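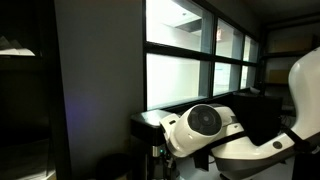 Re: [revuvgate-rooms] Window between the inner room and the hall

Replying below to the questions from earlier this week. I cut the parts about parking.

> We are taking the inner room on the second floor at Revuvgate and
> have been told the hall window can be covered, replaced or left alone,
> and that we should ask the list before ordering anything. Has anyone
> done work on one of these?

Yes, ours, last November. It is the same kind, black frame, six panes in two rows of three. Your room is on the same side of the hall as ours, so most of this should carry over. Measure anyway. Our opening was not square, and the top was wider than the bottom by enough to matter when the film was cut.

> Does it give enough light to work by if the room lights are off?

No. With our lights off and the hall lights on, you can see to walk to the switch and you can see what is on the side nearest the glass. The ceiling next door is white and has small recessed lights, and it looks very bright from inside, which makes our room seem darker than it is. If somebody is going to read or do close work, plan on a lamp. We leave the overheads off a good part of the day and use two lamps on the wall opposite the window.

The other thing about a dark room and a bright hall is glare. Anything shiny and black picks up highlights from the window. We turned our desks sideways to it and that took care of most of the problem on the screens.

> Could we cover the whole thing?

Ask the office first. The exit sign is visible from our room through the middle pane of the top row, and I did not want to lose that, so we left the top row clear and put frosted film on the bottom row only. I don't know if there is a rule for these rooms. The office told us the bottom row was fine and did not say anything about the top, and I didn't push it.

Frosting the bottom row stops people in the hall from looking at your desks. It does not stop them from seeing if the lights are on.

> What does replacement cost?

Tralberg quoted us $3400 to take out the glass and put in laminated panes, using the same frame. That did not include painting. They wanted another $2000 if the frame came out too. We turned down both and bought film. The film was less than a tenth of the first number, and it took one evening to put up, starting at 6 p.m. and done before 9.

The reason we asked about laminated glass was noise. The hall is loud in the morning and again after lunch. Most of it turned out to be coming under the door. A door sweep and a strip of foam along the jamb did more than I expected, and I would do that before spending anything on the glass.

> Any particular film?

We used the Irow static cling, the plain frosted one. No adhesive, so it comes off at the end of the lease. Some notes on putting it up:

Clean the glass twice. The first pass only moved the dust into the corners.

Cut each piece a little small. If it touches the frame, it lifts along that edge within a week. Ours did on one pane and I had to trim it in place with a razor, which left a mark in the black paint. I touched it up with a paint pen and you can find it if you know where to look.

Spray more water than seems right, then squeegee from the middle.

Wait 15 minutes before deciding it looks bad. The small bubbles mostly went away. Two did not.

> Do the frames need anything?

They show dust on the flat parts and they show fingerprints everywhere. We wipe them with a damp cloth when we remember. Do not use the orange spray from the supply closet. It left a dull patch on the lower rail that I have not been able to get out. If the paint is chipped, the office has part of a can of the black left over from the Ambrose wing. It is close to a match, a bit flatter than what is on there now.

> Last one, can we hang blinds from the frame?

They asked us not to drill into it. A tension rod will not hold well, the reveal is too shallow. We had a roller blind on brackets screwed into the wall above the opening for a while and took it down when the film went up. The blind and both brackets are still in the storage cage, in the bin marked 777, and you can have them. The chain sticks about halfway. The screws are not with it.

I also have most of a roll of the film left, enough for one pane and possibly two if you are careful cutting. Write to me off the list if you want it.

Second floor, hall side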